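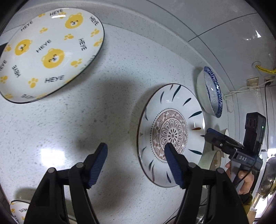
Sorting and Storing Mixed Tableware in a Shared Kitchen

Project report, Home and Living Studies
Group members: Kayode Balogun, Yvette Gill, Chibuzor Adebisi
Supervisor: Chidubem Obi

1. Background

The shared kitchen on the ground floor of Jurngate residence is used by students from two corridors. Most of the plates and bowls were left by earlier residents, so very few of them match. Before our project they were kept in one wall cabinet in mixed stacks. People took what was on top, washed it, and put it back wherever it fit.

Three problems came up when we talked to residents. Bowls got stuck inside each other. Large plates ended up on top of small bowls and the stacks leaned. Some residents also kept their favorite dishes in their rooms so that they would not get chipped, and this left fewer for everyone else.

Our question was whether a simple sorting rule, based on shape and not on pattern, would make the dishes easier to put away and take out.

2. The tableware

We took everything out of the cabinet and put it on the counter in small batches. The counter is white with speckles and most of the dishes are white too, so the decoration was the easiest way to tell them apart when we talked about them. We gave the pieces short names and used these in our notes.

"Bear plate" is a large, shallow white plate with yellow cartoon bear faces, yellow paw prints and the word HEYE printed many times in black. It was too wide to go in any stack without sticking out.

"Medallion" is white with a round flower-like pattern in the center and dark navy brush strokes around the rim. We argued over this one. It is shaped like a bowl but some residents use it as a plate. In the end we put it with the bowls because it would not lie level on the flat plates.

"Wave bowl" has a blue and white wavy pattern on the rim and light blue speckles inside. The plainer white bowls with a thin dark rim were named "line bowls" in our notes.

The remaining dishes were plain and were grouped by size only.

3. Method

We first tried sorting by pattern, which was Chibuzor's suggestion. It looked tidy but did not help, as pieces with similar decoration often had different shapes. After one evening we stopped and started again with these groups:

Flat plates, large
Flat plates, small
Deep plates and wide bowls
Small bowls

Each group got its own place on the shelf. No stack could be higher than five pieces. The bear plate was stood upright at the side of the cabinet in a wire rack that Yvette bought at Olaniyan, the hardware store near campus. We put a paper label on the shelf edge under each group.

The system was left in place through May. We looked at the cabinet every evening after dinner, at a time when most of the washing up had been done, and wrote down which pieces were in the wrong group. We did not move anything back during the week, only at the end of it.

At the end we asked 12 residents to fill in a short form.

4. Results

The flat plates stayed in order almost the whole time. The small bowls were also mostly right. The group for deep plates and wide bowls was the weak point, and the medallion dish was the piece we found most often in the wrong place, usually on top of the large plates.

Most of the residents who filled in the form said that the cabinet was easier to use. Two said they had not noticed the labels. One asked for mugs to be included. Ikechukwu Abubakar, who cooks in the kitchen every day, wrote that the wire rack was useful but took up space he had used for a pan lid.

5. Discussion

Sorting by shape worked better for us than sorting by pattern. The height limit was followed less well than the groups were, mainly on weekends when more people cook. We think a lower shelf gap would do more than a written rule, but we could not change the cabinet.

Our check was done only once a day, so pieces that were misplaced and then moved back would not show in our notes. We also knew the dishes much better than the other residents did by the end, and this may have made the groups seem clearer to us than they were.

6. Further work

The mugs and glasses still need sorting. The paper labels have started to curl from steam and should be replaced with plastic ones. Yvette will keep the notes and pass them on to the next group that uses the kitchen for a project.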